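Bathroom sink update, for the two of you who asked.

I have lived with this vanity since May and we have finally reached an understanding. It holds everything I own, and I wipe it down when company is coming.

The basin is enormous. You could bathe a beagle in it. What you get in exchange is one flat ledge on the right, and whatever lands there first owns it for the week.
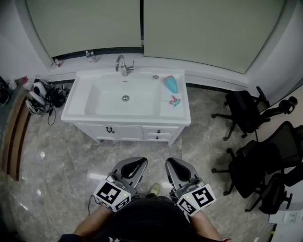
Naima Zaki
posted at 7:40 in the morning, coffee pending

Current owner of the ledge: a teal cone with a pink end, lying on its side, and its little forked friend. I have moved them 17 times. They come back.

The stopper cap lives at the back of the counter. The drain is down in the basin. They have met, I assume.

Small bottles along the back: also a situation. Fouzia says decant them all into one big bottle. Fouzia has never smelled what happens when you do that.

Two drawers, by the way. Two! Bukola asked why the toys aren't in one of them. Bukola is welcome to come over and open those drawers.

Anyway, marble-look floor tile, very shiny, shows every footprint. I'd pick matte next time. Off to move the cone.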